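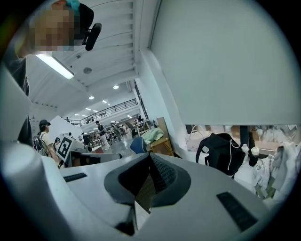 Incidencia abierta por Meinir Nicholas, nave Dralthorpe, 30/08/2022. Las luminarias del lado del altillo se apagan al arrancar la extracción y tardan unos 35 segundos en volver. En la zona central, donde están el fluorescente largo y el plafón redondo pequeño, no hemos notado nada. Tampoco sabemos si los focos redondos empotrados van en la misma línea que el altillo - el plano del cuadro no lo aclara.

Berwyn Vaughan: revisado el cuadro. Un borne del circuito 2 estaba flojo. Reapretado. El fallo sigue, con menos frecuencia.

Kaan Tokgöz: cambiado el contactor por un Wornard de repuesto. Tres arranques seguidos sin corte.

Estado: en observación. Falta corregir el plano - lo lleva Berwyn.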